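Item 4 – Open day at Nerberg

Njål Dahlgren reported on the September open day. Two sessions were run, with 11 people at the first. The two-arm booth was set up with a mix of household items on the tiled floor, including tulips in a vase, a small red shovel and a pink box. Visitors could walk up to it between talks.
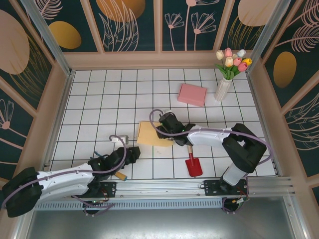
Most questions were about cost and how long it takes to teach the arms a new job. Njål said staff from Xenos stayed through the lunch break and asked for a copy of the slides. Edex sent their apologies.

Spending came to $3,597, including catering and the hire of chairs. The Ikurus invoice has not arrived yet and will be added next month.

It was agreed that the talks ran too long and the afternoon session should start at 1:30 p.m. next time. Parking signs were hard to find from the road – Njål to ask the centre for better ones.

Action: Njål to send the slides to Xenos and follow up with Ikurus.

Item 5 – Storage

Held over to the next meeting.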